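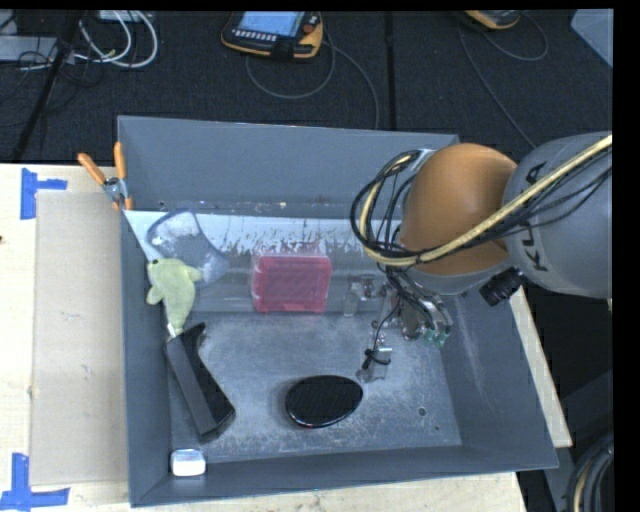
Posted by: AGuler_Facilities
Topic: Draft standard for returnable containers, request for comment

The Witon Regional Records Service is revising its standard for returnable containers, and members of this board are invited to comment before the draft is submitted for approval. The current standard was written when most material moved between sites in cardboard cartons. It provides little guidance on open rigid bins, which now carry the greater part of our transfers between the Cornel repository and the reading rooms. The principal question is the point at which a bin should be withdrawn from service on account of surface wear. A grey bin with high sloping walls may remain perfectly serviceable in its structure while the floor is scuffed and mottled with scratches, and the present wording ("visibly deteriorated") would require its withdrawal on that ground alone. The draft proposes that scratching of the floor be recorded but not treated as a defect, and that flaking of any coating or residue be treated as a defect in every case.

The relevant clause reads as follows:

4.2 A container shall be withdrawn where (a) any wall is cracked or has lost its shape; (b) any interior surface sheds material when wiped with a dry white cloth; or (c) the rim presents an edge capable of catching a binding or tie.

Comments on clause 4.2 are particularly sought. Comments on labelling should be held over for the separate thread.

Alper Güler
Facilities and Transfers

Posted by: H_Chaturvedi
Re: Draft standard for returnable containers, request for comment

Thank you for circulating the draft. The conservation section supports paragraphs (a) and (c) without amendment.

We do not support paragraph (b) in its present form. The dry cloth test detects loose particles on the day of the test. It does not detect a surface that will begin to shed after another month of handling. Of the 114 bins inspected at Cornel in January, 19 passed the cloth test and were nonetheless set aside by our staff on the basis of lifting at the corners. Under the draft, all of them would return to circulation.

We would ask that (b) be extended to read "sheds material when wiped, or shows lifting, blistering or flaking of any finish".

Harsh Chaturvedi
Conservation

Posted by: readingroom_east
Re: Draft standard for returnable containers, request for comment

The reading room has no view on the cloth test but wishes to raise clause 5, which limits the loaded weight of a bin. The limit is expressed for a two-person lift. Our loading bay is staffed by one person before ten in the morning, and the first delivery is ordinarily received before that time. Either the limit or the delivery schedule will need to be revised.

We also note that the draft is silent on drainage holes. Some bins have them and some do not. Small items such as seals and loose tags should not be placed directly in a bin that has them.

Posted by: AGuler_Facilities
Re: Draft standard for returnable containers, request for comment

On clause 5, the point is accepted. A single-person limit will be added as 5.3.

On holes, I had understood that small items were already required to travel in a closed inner box under the packing instruction. If that instruction is being followed, the presence of holes in the outer container is immaterial.

On 4.2(b), I have some difficulty with the conservation section's wording. "Lifting" is a matter of judgement, and the drivers who conduct the return inspection are not trained to make it. The cloth test has the merit that two people will arrive at the same answer. The replacement budget for the coming year is $3,677, and a criterion that is applied unevenly between sites would exhaust it well before the second half.

Posted by: H_Chaturvedi
Re: Draft standard for returnable containers, request for comment

With respect, the budget is a reason to schedule withdrawals carefully. It should have no bearing on the definition of a defect. The volumes in the Taşdemir deposit have uncoated cloth bindings, and any particulate that reaches them must be removed by hand under magnification. The labour involved in one such treatment exceeds the price of several bins.

Training of the drivers could be completed in a single morning. Conservation is prepared to provide it.

Posted by: transfers_night
Re: Draft standard for returnable containers, request for comment

I do the return inspection on the late run and would like it noted that drivers were not consulted on either version. We can recognise a flaking finish. What we cannot do is wipe down 110 bins in the time between unloading and lock-up, which is what the draft requires as written. If the cloth test is retained, please confine it to bins that already show wear.

The inner box instruction is not being followed at every site. I have seen loose tags on the floor of the bin on more than one run.

Posted by: readingroom_east
Re: Draft standard for returnable containers, request for comment

We support the previous comment on both matters, and ask that the wording on inner boxes be repeated in the standard itself, as the packing instruction is not displayed at the receiving desk.

Posted by: AGuler_Facilities
Re: Draft standard for returnable containers, request for comment

The following revision is proposed in light of the comments received.

4.2(b) any interior finish shows blistering or flaking, or, where wear is visible, the surface sheds material when wiped with a dry white cloth;

4.4 Small or loose items shall be carried in a closed inner box in all cases.

"Lifting" has been omitted pending the training offered by conservation. The supplier, Tanix, has been asked whether the bins can be obtained without an applied finish, and its reply will be posted to this thread when received. Further comments will be accepted until the close of business on April 3, 2025.

Posted by: H_Chaturvedi
Re: Draft standard for returnable containers, request for comment

Conservation accepts 4.4. We maintain our position on "lifting" and request that the objection be recorded with the draft when it is submitted. Dates for the training will be sent to the transfers office separately.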